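# Why Do We Count in Tens?

Hold up your hands and wiggle your fingers. Ten of them! Long, long ago, people counted sheep and baskets on their fingers, and that's probably why we still bundle things into tens today. Take the number 730. The 7 means seven hundreds, the 3 means three tens, and the 0 says "no ones here!" The 0 has a huge job: take it away and you'd have just 73.

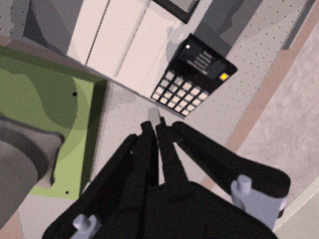
Zero was a brilliant idea, and people in India helped give us the version we use now. With only ten digits you can write any number you like, even one with 3000 zeros on the end (bring lots of paper!). A keypad can have plenty more keys than that, like the black one with its pale square keys in five columns and four rows, but the digits themselves only ever need ten.

Now try it yourself! Which is bigger, 189 or 950? Look at the hundreds first: 1 against 9. You knew it before you even got to the tens!

*Written by Madhu Katiyar*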